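멀티탭 정리 타래. 이사 온 뒤로 계속 미루던 일을 오늘 오후에 했다. 별 내용은 없고 나중에 내가 보려고 적는다.

시작은 서랍이었다. 부엌 맨 아래 서랍이 안 닫혀서 열어 보니 충전기랑 케이블이 뒤엉켜 있었다. 어느 기기 것인지 아는 게 절반도 안 됐다.

일단 전부 꺼내서 한군데 펼쳐 놓았다. 세어 보니 33개. 케이블, 어댑터, 변환 플러그를 다 합친 숫자다. 이 중에 평소에 쓰는 건 10개.

분류는 단순하게 했다. 지금 쓰는 것, 맞는 기기는 있는데 안 쓰는 것, 뭔지 모르는 것. 처음에는 길이별로도 나누려고 했는데 하다가 그만뒀다.

같이 일하는 Leen Smadi가 예전에 알려준 방법대로 케이블 끝에 종이테이프를 감고 이름을 썼다. 볼펜은 번져서 유성펜으로 다시 썼다. "거실 스탠드", "책상 왼쪽" 이런 식으로 기기보다 자리 이름을 적는 쪽이 나한테는 편했다.

케이블 감는 법. 손에 감으면 꼬여서 바닥에 놓고 둥글게 감는다. 너무 꽉 감으면 플러그 쪽 목이 꺾인다. 예전에 노트북 충전기 하나를 그렇게 버렸다.

어댑터 라벨은 글씨가 너무 작아서 폰으로 찍어 확대해서 읽었다. 전압이 안 적힌 건 그냥 뺐다. 아깝긴 한데 꽂아 보고 싶지는 않다.

멀티탭은 색이 다른 걸로 쓴다. 같은 흰색만 쓸 때는 책상 밑에서 어느 게 어느 건지 매번 선을 따라가야 했다. 초록은 책상, 주황은 충전용으로 정했다.

정리 중.
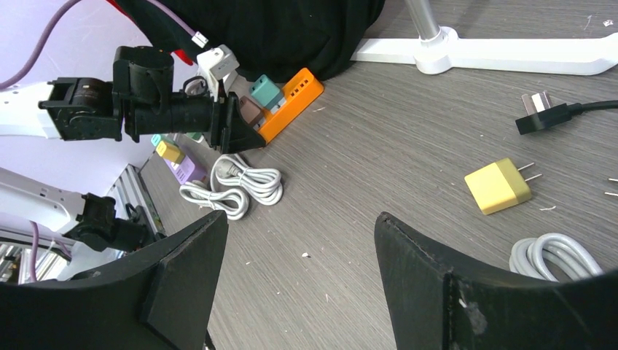
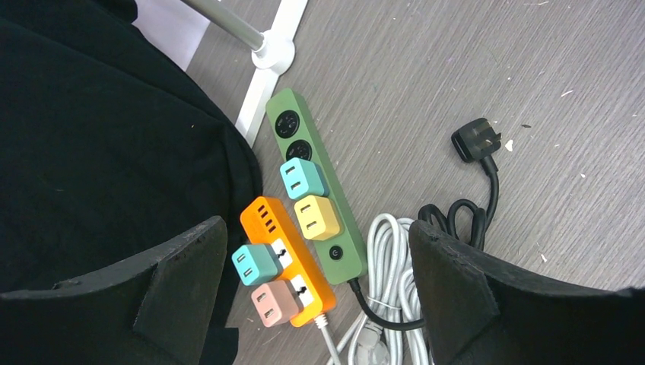 변환 플러그는 따로 지퍼백에 넣었다. 출장 갈 때마다 없어서 공항에서 새로 산 게 이만큼 쌓인 것 같다. 다음부터는 여권이랑 같은 칸에 둔다.

멀티탭 교체 시기도 찾아봤는데 글마다 말이 다르다. 나는 꽂았을 때 헐거우면 바꾸기로 했다. 산 달을 뒷면에 적어 두면 좋다길래 그것도 했다. 기억나는 건 하나뿐이라 하나만 적었다. 12월.

먼지는 플러그를 다 뽑고 마른 솔로 털었다. 구멍 안쪽은 솔이 안 들어가서 먼지 제거 스프레이를 썼다. 물티슈는 쓰지 않았다.

남는 USB 케이블은 Ilona Pintér가 몇 개 가져가기로 했다. 필요한 사람 더 있으면 답글 주세요. 짧은 것 위주로 남아 있습니다.

뭔지 모르는 것들은 상자에 넣어 현관 옆에 뒀다. 한 달 동안 찾는 일이 없으면 소형 가전 수거함에 넣을 생각이다. 수거함이 주민센터 1층에 있는지 뒷문 쪽에 있는지는 전화로 확인해야 한다.

서랍은 이제 닫힌다. 칸막이를 살까 했는데 집에 있던 신발 상자 뚜껑을 잘라서 넣었더니 폭이 맞았다. 높이는 조금 남는다.

다음은 TV 뒤쪽. 거기는 공유기 선까지 섞여 있어서 시간이 더 걸릴 것 같다. 하게 되면 이 타래에 이어서 쓰겠다.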